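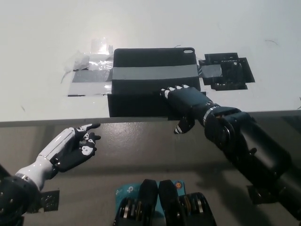 What the Glue Leaves Behind

Pressure-sensitive tape is sold on how well it holds. Much less is printed on the roll about how it comes off, and most complaints about tape concern the second part. A strip that held for a season can leave a gray film, a strip of lifted paint, or a patch of adhesive that collects dust for years.

The difference lies mostly in the adhesive. Household tapes fall into a few families. Rubber-based adhesives, common on duct tape and many cheaper packing tapes, grab quickly and stick to rough surfaces. They also age badly. Heat, oxygen and ultraviolet light break the rubber down, first into something soft and stringy and later into a brittle crust. Acrylic adhesives, found on many clear tapes, start weaker and build strength over hours or days. They resist yellowing but can be harder to lift once fully set. Silicone adhesives are used where temperatures are high and are seldom found in a kitchen drawer.

Backing matters as well. Duct tape is a three-layer product: a polyethylene film, a cloth mesh and a thick coat of adhesive. The mesh lets it tear straight across by hand. The thick coat fills small dips in the surface, which improves grip and increases residue. Clear packing tape is usually a thin polypropylene film with far less adhesive. It leaves less behind but tends to split into slivers on removal, particularly when it has been laid over itself.

Sonlow, a small testing workshop that works mainly for furniture makers, spent the winter on the removal side of the problem. It applied 238 strips to painted, laminated and varnished boards and pulled them at intervals of up to 56 days. Of these, 211 left residue that could be felt with a fingertip. On 11 strips the finish came away with the tape, all of them on painted boards. The workshop began the series in February and kept the boards indoors, away from windows – direct sun would have shortened the clock considerably.

Two variables stood out. The first was time. Strips removed within a day came away with little trouble regardless of brand. The second was angle. Pulling straight up concentrates force along a narrow line and encourages the adhesive to split, with half staying on the board. Folding the tape back flat over itself and pulling slowly gave cleaner results on smooth surfaces.

Temperature is the cheapest tool available. A hair dryer on a low setting softens most rubber adhesives in under a minute, after which the tape can be drawn back in one piece. Cold works on old, crusted residue, which can be chilled and chipped with a plastic scraper. Metal blades are best kept away from laminate.

For what remains, the order of solvents runs from mild to strong. Warm water and dish soap will loosen little but will clear the dust. Vegetable oil, left to stand, swells rubber adhesives and lets them be rolled off with a cloth. Isopropyl alcohol works on many acrylics. Citrus-based removers handle both but leave an oily film that has to be washed away before new tape or paint is applied. Acetone dissolves nearly everything, including many plastics and finishes, and should be tested first on a hidden area.

Storage is the last factor. Rolls kept on edge in a hot garage ooze at the sides and transfer more adhesive when used. A closed box in a cool closet is enough.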